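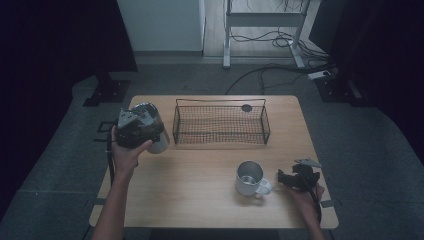
Can you really guess how many sweets are in the jar?

You pay your coin at the club fair, stare at the jar and say 605. Is that clever, or just lucky? Grown-ups will tell you there's a trick to it. Let's not believe them too quickly.

The usual trick goes like this. Count the sweets you can see along the bottom, then count how many layers go up the side, and multiply. If there are 40 in a layer and 6 layers, that makes 240. 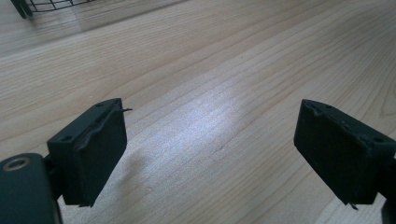 Sounds neat, but sweets don't sit in tidy layers. They tip over and leave gaps – and many jars are fatter in the middle. Your sum could be miles out.

Some people say you should add up everybody's guesses and find the average. It can work quite well. It can also go badly wrong if everyone copies the first name on the sheet, so ask whether they did.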